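My advisor's platform is closing and I have to pick where the money goes

Quick one, typing this with a coffee going cold and a form half filled in on the other screen.

So. Letter came in October. Dondell, the online platform my advisor has kept my retirement money on for years, is winding up its advisor side. Everyone has to be moved somewhere else. I get a choice of three: Tivano, Trisach, or go it alone with a plain brokerage account and no advisor at all. No answer by the deadline and I go to Tivano by default.

Not thrilled. Not panicking either. The money itself sits with a custodian and that part doesn't change, I checked that first. Ring and ask them, don't rely on the letter. Mine had a whole page on "your exciting next step" and one line on who holds the assets.

What I'm giving up

Dondell was cheap and a bit ugly. It rebalanced on its own, it sent a statement I could read, and the tax summary came out early enough that I wasn't chasing it the night before. I paid $387 last year all in, platform plus the funds' own fees. Advisor's fee is on top and separate, and I've never minded that one. Ruoxi Ren has talked me out of two dumb ideas and probably paid for herself both times.
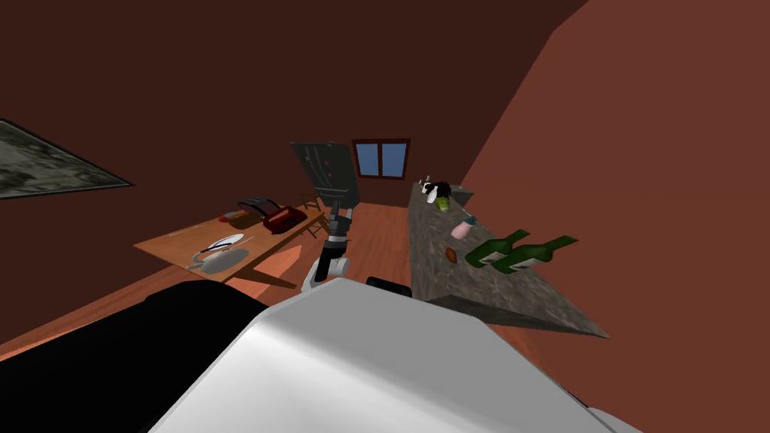 Fees are where I started with the new ones and it took me most of an evening. Tivano quotes a percentage, then a monthly account charge, then something called a model fee that sits inside the portfolio where you don't see it come out. Added up it's nearly $600 a year for the same mix of funds. I rang and asked what the model fee was for and got a long answer with the word "curated" in it. It's a bit like the arm up there, with that dark grey panel tilted at the top blocking part of the wall behind it. The number you want is back there somewhere and there's a big panel of marketing in the way. Trisach puts everything in one figure. Higher than Dondell, lower than Tivano, and the woman on the phone said it without looking anything up.

The moving part

This is what I'd tell anyone in the same spot. Ask if the transfer is "in kind" or "in cash". In kind, your funds move over as they are. In cash, they sell the lot, send the money, and buy again at the other end. In my registered account that's mostly annoying, you're out of the market for a bit. In the taxable one it can mean a capital gain you didn't plan on and a bill in spring.

Tivano wants cash for anything not on thier list. Two of my funds aren't on it. Trisach will take all of it in kind but charges $50 per account to recieve it, and I have 2 accounts, so a hundred bucks. Fine. Cheaper than the tax.

Also ask about:

Cost base records. Do they come across with the funds or do you have to supply them? (Trisach: they come across. Tivano: "usually".)

Automatic contributions. Mine stop the day the transfer starts and don't restart themselves.

Dividends paid while things are in transit. They do turn up, just late, and in cash.

Beneficiary forms. You fill in new ones. The old ones do not follow you. Nearly missed this completely.

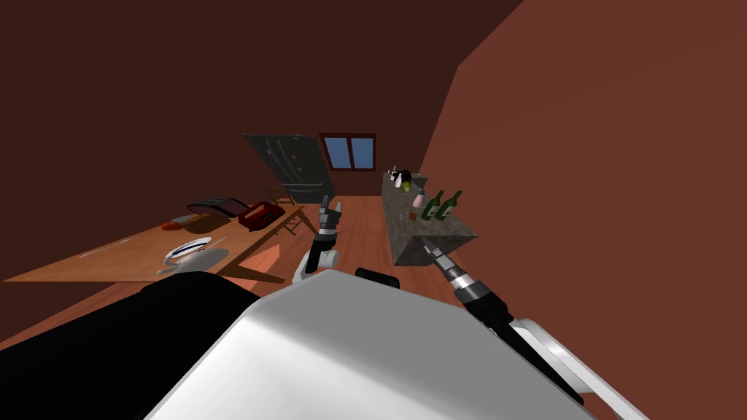

Reaching for the kitchen counter.

Download everything before you go, too. Dondell says statements will be available for a while after closing, no date given. I pulled the lot down last night, every statement and every tax slip, and saved them in two places. Slow. The site logs you out every ten minutes and forgets which page you were on.

About going it alone

I did think about it. My brother-in-law uses Shevchuk, the brokerage one, pays next to nothing and picks his own funds. Keeps telling me I could do the same with three index funds and a calendar reminder. He's probably right on the maths. But I know myself. When things dropped a few years back I had the sell form open, and the only thing that stopped me was having to ring Ruoxi to do it. She asked what I'd do with the cash. I had no answer. Closed the form.

So that's worth paying for, to me. Might not be to you. If you've got a steady stomach and like a spreadsheet then go for it.

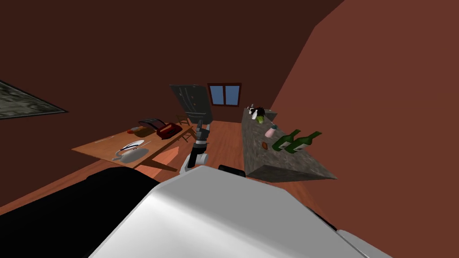

Where I've landed

Trisach, most likely. Ruoxi is set up with them already for a few other clients and says the reporting is decent, though the app is slow. She also told me flat out that she gets nothing for steering me either way, I asked her to put that in an email and she did, same afternoon.

Still waiting on written confirmation of the in kind transfer for the two odd funds. Not signing until I have it. Deadline's close but not that close.

If you were on Dondell as well and have already moved, leave a comment with how long it took. Trisach says three weeks, I'm guessing longer. Will update when mine lands.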